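Does oiling a wooden worktop every month do anything, or is it just a way to sell oil?

Posted by Esben Briem
Tuesday, February 20, 2018
Viewed 2,638 times

We bought a solid wood top in November and the leaflet that came with it says to oil it once a month "for the life of the product". The oil they recommend is of course the oil they sell. I've done it three times now. Each time it looks lovely for four days and then it looks exactly like it did before. The tin says 30 minutes between coats, two coats, then leave overnight, so that's an evening gone every month for something I can't see.

My neighbour in Grarnwood has had hers for years, says she's oiled it twice, and it looks fine to me. Is there any proof for the monthly thing? I'm not after "it feeds the wood". The wood is dead, it isn't hungry.

It's pale, and I'd quite like it to stay pale. It gets hot mugs, cold glasses and the odd puddle from the kettle.
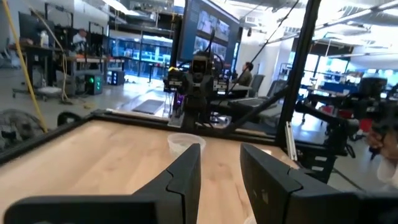
Nanna Mikkelsen
It doesn't feed the wood, you're right about that, but it does slow down how fast water gets in. A month is far too often once the first few coats are on. When it's new I'd do it weekly for a month or so, then stop and do the water test. Put a few drops on the surface and leave them for ten minutes. If they sit up in beads, leave the top alone. If they've gone flat and left a dark patch, it wants oil.

Test by the sink and by the kettle, as those bits always go first. Mine needs it twice a year there and the rest gets whatever is left on the rag. Thin coats, and wipe off everything that hasn't soaked in, otherwise it goes sticky and you'll be scraping it off with an old bank card. Dry the rags flat outside before you bin them, they can catch fire if you leave them screwed up in a heap.

On colour, most oils will warm it up a bit. I don't believe the tins that say "invisible". Try the underside first.

Ingvar Bech
Just varnish it. Did mine at the Sidgate house and never looked at it again.

Þórey Zoëga
I'd be careful with both of those. Varnish is fine until it chips, and then water gets underneath and you have a grey patch that you can only fix by sanding the whole lot back. Ingvar doesn't say how long ago he did his.

The water test is better than a calendar, but I don't fully trust it either. A top that has just had washing-up liquid wiped over it will fail, and one with a bit of butter on it will pass. Clean it with plain warm water, let it dry until the next day, then try.

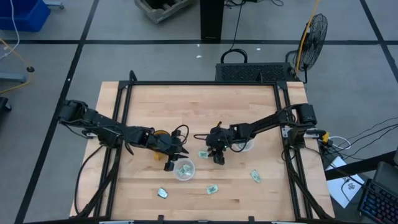
What I'd ignore completely is any claim about how many years a tin adds. I've read one that promised 3,000 wipes and couldn't find what sort of wipe they meant, or who did the wiping. Some 70 per cent of what goes wrong with these tops, in my opinion, is standing water and wet cloths left in a heap, and no oil will save you from that. Dry it after you spill on it. Put something under the kettle.

If you've done three rounds of two coats already I'd leave it until the summer and see - you may find your neighbour has it right.

Esben Briem
Thanks. Did the drops this morning and they beaded everywhere except a strip next to the kettle. So I'll oil the strip and ignore the leaflet. Not convinced by the varnish.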